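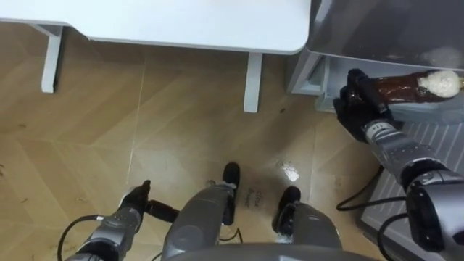 Tukwood parish rainfall readings, README

Daily totals from 14 manual gauges, in millimetres, read at 09:00. One CSV file per gauge, 387 rows each. Columns: date, gauge, total, flag. A blank total means no reading was taken; a zero means a dry day.

Flag S marks snow, melted before measuring. Most S rows fall in January.

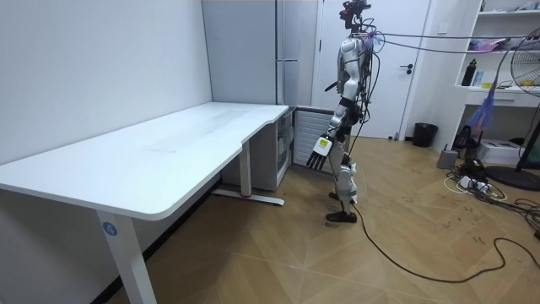
Kanyarat Jaidee asked whether two-day totals should be split evenly. They are left whole, entered on the second day and flagged M.

The Astgate gauge was moved 52 metres uphill and has a new identifier from that date.
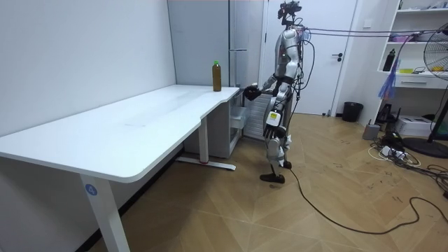

Readings from before the move keep the old identifier. Do not join the two series without a correction.

Last updated 31/08/2025. Corrections to Marianna Ostrowski.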